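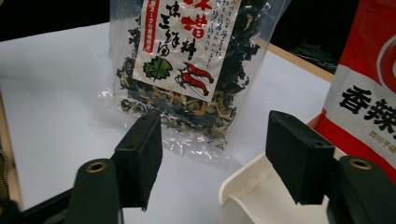
Startseite Konzerte Spielstätten Forum Mitglieder Suche

Konzertforum Asholm › Live-Berichte › Culia in der Halle Pawlak: Einlass, Klang und Spieldauer

28.12.24, eröffnet von M. Afridi

Mohsin Afridi (Moderation)
Sehr geehrte Mitglieder,
zum Abschlusskonzert der Gruppe Culia in der Halle Pawlak sind bei der Moderation mehrere Zuschriften eingegangen. Zur besseren Übersicht werden sie in diesem Thema zusammengeführt. Es wird gebeten, Einlass und Klang getrennt zu behandeln und Angaben zur Setliste nur zu machen, wenn diese mitgeschrieben wurde. Für Fragen der Kartenerstattung ist ausschließlich der Veranstalter Zedach zuständig.

Nordrang
Zum Einlass: Die Türen wurden mit erheblicher Verspätung geöffnet. Eine Durchsage erfolgte nicht. Bei einer Halle mit 1.000 Plätzen darf erwartet werden, dass mehr als ein Eingang in Betrieb ist. Die Vorgruppe hatte ihr zweites Stück bereits beendet, als ich den Saal betreten konnte.
Das Konzert selbst verdient Anerkennung. Die Bläser waren sauber aufeinander abgestimmt, und die ausgedehnte Fassung von »Unterland« gehört zu den stärksten Darbietungen, die ich von dieser Formation gehört habe.

Zdzisław Nowakowski
Der Einschätzung zu den Bläsern schließe ich mich an, derjenigen zum Gesamteindruck nicht. Im hinteren Drittel des Parketts war der Bass derart angehoben, dass die Orgel über weite Strecken nicht wahrzunehmen war. Ich habe den Platz in der Pause gewechselt; auf der rechten Seite verhielt es sich ebenso. Vor zwei Jahren war am selben Ort ein ausgewogener Klang möglich.

tonmeister_i_r
Hierzu eine fachliche Anmerkung. Die Halle Pawlak verfügt unter dem Rang über eine bekannte Schwäche im Tieftonbereich, die sich am Mischpult nur begrenzt ausgleichen lässt. Ich stand in unmittelbarer Nähe des Pultes und habe die Orgel durchgehend gehört. Ein Versäumnis der Technik vermag ich daher nicht zu erkennen.

Zdzisław Nowakowski
Mit Verlaub: Am Pult ist der Klang erfahrungsgemäß immer gut. Die Karten unter dem Rang wurden zum vollen Preis verkauft. Ist die Schwäche bekannt, so hätte der Veranstalter beim Verkauf darauf hinzuweisen.

Kammerton
Nach meiner Mitschrift wurden zwölf Stücke gespielt, davon drei als Zugabe. »Unterland« dauerte einige 12 Minuten. Das angekündigte neue Material beschränkte sich auf ein Stück, dessen Titel nicht genannt wurde. Kann jemand Auskunft geben?

Nordrang
Der Titel ist mir nicht bekannt. Am Verkaufsstand hieß es, eine Aufnahme erscheine im Januar. Eine Bestätigung der Gruppe liegt mir nicht vor.

tonmeister_i_r
Herrn Nowakowski ist insoweit zuzustimmen, als ein Hinweis im Saalplan angemessen wäre. Am Urteil über die Tontechnik halte ich fest.

Mohsin Afridi (Moderation)
Die Anmerkungen zu Einlass und Saalplan werden gesammelt an Zedach weitergeleitet. Eine Antwort wird an dieser Stelle veröffentlicht. Das Thema bleibt bis dahin geöffnet.

Kammerton
Vielen Dank. Ich bitte, die Frage nach dem Titel des neuen Stücks in das Schreiben aufzunehmen.

Kontakt | Nutzungsbedingungen | © Konzertforum Asholm | Nach oben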